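Brivitik is a collection of tabletop sets: small groups of everyday things, laid out, written up and shared so that other people can sort them, stack them, put them away and compare notes. It started as a folder on Myung-ja Yeon's desktop in March and grew much faster than either of us planned!

Maintained by Myung-ja Yeon and Glória Correia. Last edited Apr 27, 2020.

## What's in the collection

There are 441 entries. Each entry is one set of objects on one surface, with:

- a picture
- an object list in plain words (`objects.txt`)
- a tidying note (`note.md`), usually a paragraph or two
- tags for color, material and type of thing

We love the ordinary stuff. Cups, trays, pens, boxes with drawers, bottles, cutting boards. If it lives on a kitchen counter or a desk and somebody has to find a place for it at the end of the day, it belongs in Brivitik.

## Folders

```
brivitik/
 sets/
 kitchen/
 desk/
 mixed/
 lists/
 tags.csv
 CHANGES.md
```

`mixed/` is the one to open first. It holds the sets where kitchen things and desk things share a table, and those are the most fun to tidy (and to argue over). Does a marker next to a cutting board go with the utensils for now, or straight into the drawer? Glória says drawer, every time. I'm a cup person.

## A set from `mixed/`

The pink-and-wood set is one we come back to a lot. It has a light wooden box with a slot in the top and a drawer that pulls out, a pink cup with a blue utensil and a red one standing in it, and a pink tray with a white cloud on it. Everything shows up so well against the black tabletop! 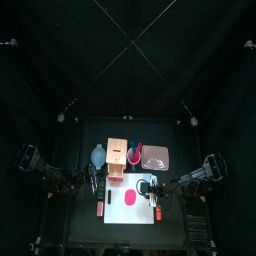

*Photo: Glória Correia / Brivitik, `sets/mixed/`*

The object list for this set reads:

```
box, light wood, slot in top, drawer open
bottle, light blue, translucent, round
cup, pink
utensil, blue (in cup)
utensil, red (in cup)
tray, pink, rounded corners, cloud marking
cutting board, white
oval, pink (on board)
marker, black, thin (on board)
cable, black (on board)
```

And the tidying note, from Myung-ja:

> Start with the board, that's where the small things are. Marker into the drawer, cable coiled and set on the tray. Leave the utensils in the cup — they already have a home. The oval can go on the tray too if you like pink on pink, and I do. Close the drawer last.

The line "oval, pink" is staying as it is. We write down the shape and color when we don't want to commit to a name, and it's a perfectly good way to list a thing.

## How we write the lists

One object per line, starting with the plainest noun that fits. Color comes next, then anything that would help you pick it out from its neighbors. Things inside or on top of other things get a note in parentheses.

Please use everyday words. "Cup" beats "drinking vessel" and "light blue" beats "cerulean". Lists don't have to cover every last item, just the ones the tidying note might touch.

For drawers, lids and doors, say `open` or `closed`. We skipped this in the earliest kitchen sets and have been patching them ever since. If you spot one we missed, tell us!

## Tags

`tags.csv` has one row per object. The columns are `set`, `object`, `color`, `material`, `type`. Leave `material` blank if you can't tell from the picture. A blank is fine and a guess is a headache later on.

Color tags come from a short fixed list. Pink was added in version 2, after a very long stretch of filing things under "light red" that neither of us wants to talk about.

## Versions

- **Version 3**: `mixed/` split out from `desk/`, 50 new sets, drawer states added
- **Version 2**: pink, plus a proper `note.md` for every set
- **Version 1**: the desktop folder, more or less as it was

## Using it

People have used the sets for sorting games, vocabulary practice and label-making, and the Jirkivetti reading group used the kitchen lists for a whole afternoon of "where does this go?" We'd be thrilled to hear about anything else you try.

Share it, print it, change it. Please keep the photo credits with the pictures, and mention Brivitik somewhere people can find it.

## Adding a set

Copy any folder in `sets/`, swap in your own picture and list, and send it over. Notes can be as short as one sentence. Strong opinions about drawers are welcome.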